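2024-12-27
By Kwame Boateng

14 shares | 3 comments

Teaching a hand to take a card

When I telephoned Amaral to ask for an interview, she answered that I could come, but I should not expect a show. "Most of the day we repeat the same small thing," she said. "If you like repetition, you will be happy."

She leads the recording work at Wirketti, a company which has its rooms on the second floor of an old school building in Hestel. The company collects examples for learning systems. Other people write the software that learns, and Amaral and her colleagues supply what it learns from: many short recordings of a robotic hand doing ordinary things, guided by a person. The present project is called Prallavden, and its subject is flat objects. Cards, envelopes, thin books, coasters, everything that lies close to a table and is difficult to lift.

I asked her why flat things deserve a project of their own.

"Because a cup is easy," she said. "A cup stands up and waits for you. A card gives you nothing to hold. You yourself use your nail, or you push it to the edge of the table, or you press on one side and wait for the other side to rise. You do this without thinking. When you must do it through a machine, you discover how many ways there are, and also how many of them are bad."

The work began in July. In the first weeks each operator was free to pick up the card in the way he or she preferred, and the result was a collection which Amaral describes as honest but confusing. One operator always slid the card. Another always asked the person at the table to hand it over. The system which was trained on these recordings hesitated between the methods and often stopped in the middle.

"We thought that more recordings would help, and they did not help," she said. "So we sat down and gave names to the methods. Now before each recording the operator says the name aloud, for example 'slide' or 'from a person', and this is written together with the recording. It took us a long afternoon to agree on the names. I still do not like two of them."

A full set for one object is 123 recordings. I had expected a more round number, and she laughed when I said it. One hundred of them are made under the normal conditions, with the table tidy and the light even. The other 23 are what the team calls the untidy ones – there are more things on the table, people move nearby, somebody puts a sleeve or a bag where it disturbs the view.

"I would defend the untidy ones before anybody," she said. "In a home or in an office, people do not freeze when the robot starts to work. They reach for something, they talk with their hands. If the examples contain only a quiet table, then the first moving arm is a great surprise for the system." 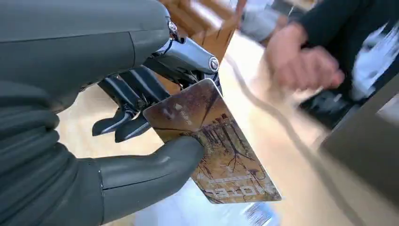

She came back several times to the question of which recordings should be thrown away. In the beginning the rule was simple, and everything where the card fell was deleted. Today a dropped card is kept if the operator corrects the mistake and finishes the task. Amaral believes that these corrections are worth more than a perfect grip, although she admits that she cannot prove it yet with numbers.

"A learning system which has seen only success does not know what to do after a failure," she said. "It has never been there. We must show it the way back."

Glossy surfaces are another difficulty. A shiny card reflects the lamps, and a part of the printing disappears in the recording. A visitor once proposed to use only matt cards. Amaral refused, for the reason that the cards in people's pockets are shiny. The team changes the position of the lamps between the sets instead, so that the reflection does not always fall in the same place.

An operator works for two hours and then must rest. The guiding is tiring for the wrist, but more for the attention, and tired operators begin to make short, nervous movements which the system copies faithfully. "It learns our bad afternoon as well as our good morning," Amaral said. She now checks the last recordings of each shift first, as the trouble is usually there.

Before I left, I asked what comes after the cards. She told me that envelopes are next – closed ones in the spring and open ones when they feel ready for them. Then she excused herself, because three operators were waiting for her to decide whether a card held by its corner counts as "pinch" or as "corner".

Related
Old school in Hestel finds new tenants
Who checks the examples? A day with the people who label
Letters: robots at the kitchen table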